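12 Comments | 28 Shares

Choir news from Zamton

Our spring program is ready, and I want to tell you first about the evening rehearsals. From March we begin at 7:45 in the small hall on Rezende Street. Please come a little earlier, so we can warm up together and still finish before the last bus.
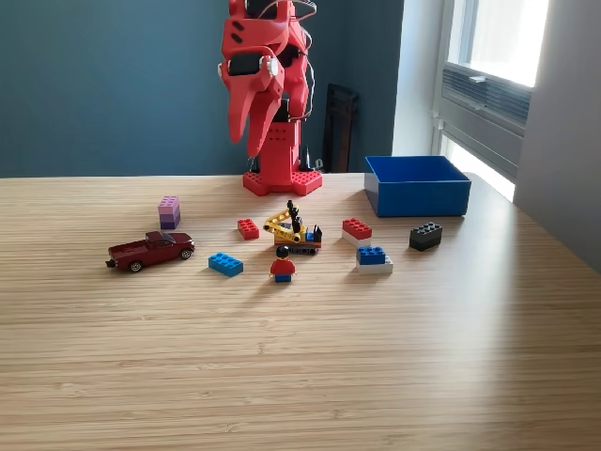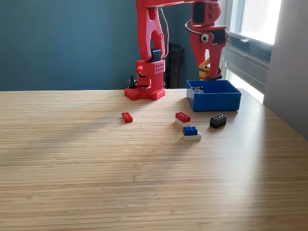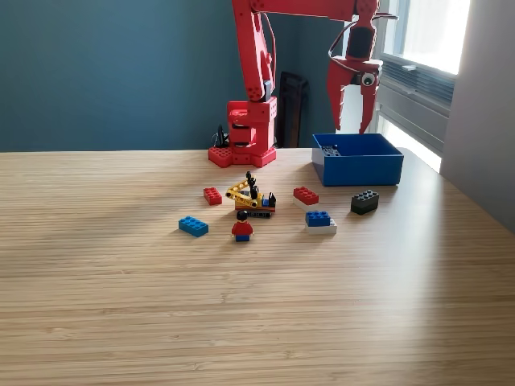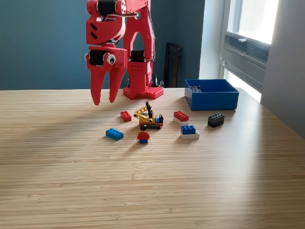
Simone Aguiar wrote to me that the earlier hour was better for the altos, and she would like us to try it again after Easter. I have asked the hall, and I wait for their answer.

We will sing 13 songs this time, three of them new for everybody. The most difficult is the lullaby in four parts – the tenors enter very softly and must not hurry. Stijn Hendriks has recorded each voice separately, and you can borrow the recordings from him at the break. Please practice the words at home, also the second verse, which we always forget.

Old folders should come back before the end of February. Some have still the Christmas music inside, and I need it for the cupboard. New singers are welcome, bass voices most of all.

Share this item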